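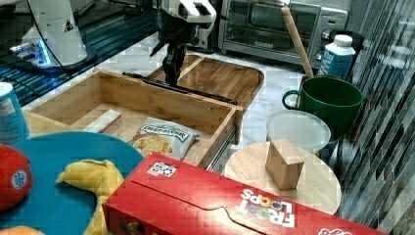
A gripper over an open drawer with a bag of Deep River chips inside.

Skevton Says Robot Is Nearly Ready to Put the Chips Away

December 2018 — Skevton today published results from Petutton, its kitchen chores trial. Over 100 tries at tidying one drawer, the arm finished 49 without help.

"My nephew does worse, but he's cheaper," said Benedetta Sartori, who runs the trial. "Would I let it loose on a real kitchen? Ask me in March."

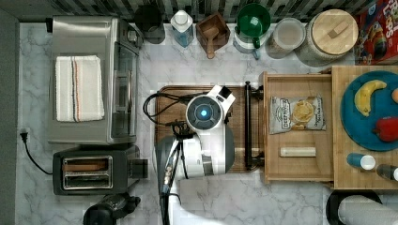 The test counter from overhead, with toaster, canisters and cutting board.

Dishes remain on the wish list — so do shop shelves, which the company will try next with the retailer Quintana. Skevton is not taking orders.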